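Automação e Trabalho
Apontamentos da aula 6: o que muda para quem fica

Estes apontamentos acompanham a aula e não a substituem. Quem faltou deve ler também o capítulo de Henrike Vogler sobre tarefas e postos, que está na pasta da disciplina.

1. Ponto de partida

Nas aulas anteriores falámos de automação como se fosse uma coisa que acontece às empresas, de fora, à maneira do tempo que faz. Convém desconfiar dessa linguagem. Alguém assina a encomenda, alguém escolhe que tarefa se automatiza primeiro, alguém decide o que se faz às horas que sobram (se sobrarem).

A tarefa que vamos usar para discutir é a mais banal que há num armazém: pegar num objeto e pô-lo dentro de uma caixa. Uma pessoa aprende-a em segundos e nem lhe chama competência. Nas tabelas salariais também não costuma aparecer como tal, e é por aí que começa o problema. 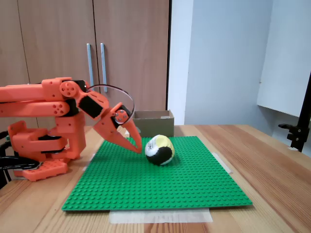 Skotside, 24 de setembro

O caso de estudo é a Wadine, empresa de preparação de encomendas com 77 trabalhadores no armazém de Skotside, dos quais 14 na secção de peças pequenas. A direção anunciou um programa chamado Nindix, descrito internamente como «apoio à preparação». Reparem na palavra apoio. Nos documentos que a empresa nos cedeu aparece em quase todas as páginas, e em nenhuma se diz quem é apoiado, em quê e por quanto tempo.

A montagem é modesta. Um braço cor de laranja impresso em 3D, com servomotores pretos, uma base verde de peças de encaixe presa à mesa com fita adesiva, uma bola pequena e macia, uma caixa de cartão aberta. Insisto na fita porque diz bastante sobre o trabalho que fica fora dos relatórios: alguém a cortou e colou, e alguém voltará a colá-la quando a base sair do sítio. No plano do Nindix esse alguém não tem nome nem horas atribuídas.

2. O que se promete e o que se mede

O plano apresentado aos trabalhadores promete reduzir em 20 por cento o tempo gasto em movimentos repetitivos. A percentagem aparece sem método. Vinte por cento de quê? Do turno inteiro? Do tempo em que a pessoa tem as mãos ocupadas? E quem passa a fazer a preparação da mesa, a reposição dos objetos, a vigilância?

Reinhold Ackermann, nas notas que distribuí na aula 4, propõe uma distinção que vale a pena recuperar:

Trabalho substituído: o que a máquina passa a fazer em vez da pessoa.
Trabalho deslocado: o que continua a ser feito por pessoas, noutro sítio ou por outra categoria profissional.
Trabalho acrescentado: o que só existe por haver máquina.

A maior parte dos planos que li contabiliza a primeira linha com duas casas decimais e deixa as outras em branco. O da Wadine não foge à regra. Se somarmos a preparação do posto, a reposição do objeto entre tentativas e o registo de cada falha, temos uma quantidade apreciável de trabalho acrescentado. É trabalho miúdo, aborrecido e fácil de empurrar para quem estiver mais perto.

3. O objeto fácil

Uma bola macia é um objeto simpático. Se a garra a apertar um pouco de mais, cede. Se a deixar cair, não se parte. O que entra num armazém de peças pequenas porta-se de outra maneira: sacos que escorregam, blisters que refletem a luz, embalagens já amolgadas, artigos com a etiqueta virada para baixo.

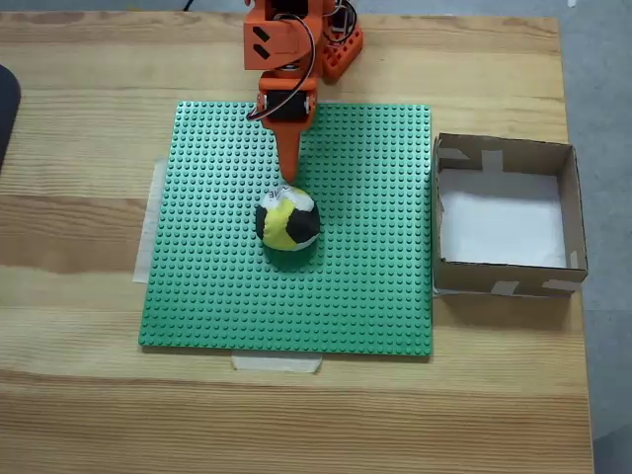 Começar pelo fácil é um procedimento legítimo e nenhum engenheiro sério o esconde. A minha objeção é ao que acontece depois, quando o resultado sobe de andar. No laboratório diz-se «em 50 tentativas com este objeto, nesta mesa». Na reunião seguinte diz-se «o sistema já pega em objetos». No comunicado aos trabalhadores diz-se «a tarefa está automatizada». Cada passo perde uma condição, e os turnos começam a ser desenhados com base na última frase.

Para a discussão, escolham uma das três formulações e escrevam o que um delegado sindical deveria perguntar ao ouvi-la. Meia página chega.

4. As pessoas da secção

Das conversas que tivemos com trabalhadores da secção retiro dois pontos, com a reserva habitual: falámos com poucos, e com a chefia no edifício.

O primeiro é que quase ninguém tinha medo do braço. Achavam-no lento e frágil. Tinham receio do que viria a seguir e, sobretudo, de não serem informados. Uma preparadora com muitos anos de casa disse-nos que soube do Nindix pela etiqueta de uma encomenda que chegou ao cais.

O segundo é a questão da avaliação. Quem passa a trabalhar ao lado de uma máquina passa também a trabalhar ao lado de um registo. Se o sistema guarda a hora de cada tentativa, guarda indiretamente a hora a que a pessoa repôs o objeto. A Wadine diz que não tenciona usar esses dados para avaliar ninguém. Acredito que a intenção seja sincera neste momento. Uma intenção, porém, muda com a direção, e o regulamento interno não diz uma palavra sobre o assunto.

5. Comparação com a Brandes

A Brandes, que vimos na aula 3, fez uma experiência parecida e encerrou-a em dezembro. Duas diferenças interessam-nos. Primeiro, o acordo sobre dados foi escrito antes de haver máquina na sala. Segundo, as horas de preparação e de vigilância foram contadas como trabalho qualificado e pagas nessa categoria. O ganho de produtividade ficou muito abaixo do anunciado, em boa parte por se ter contado tudo.

Há quem leia o caso como um fracasso. Eu leio-o como uma das poucas contas honestas que temos, mas a turma não é obrigada a concordar, e no ano passado a maioria não concordou. Vogler, por exemplo, entende que a Brandes desistiu cedo de mais e que a curva de aprendizagem mal tinha começado. O argumento é razoável. Falta-lhe dizer quem paga a curva.

6. Para a próxima aula

Ler Ackermann, notas da aula 4, segunda parte.

Preencher o quadro das três linhas (substituído, deslocado, acrescentado) para uma tarefa de um emprego que tenham tido ou que conheçam de perto. Cafés, lojas, call centers, tudo serve. Não escolham a Wadine.

Trazer uma frase de publicidade ou de um comunicado de empresa em que apareça a palavra «apoio», «assistência» ou «colaborativo», com a fonte. Vamos reescrevê-las em conjunto, pondo em cada uma o sujeito que falta.

Os trabalhos entregam-se em papel, no início da aula. Quem precisar de mais prazo fala comigo antes.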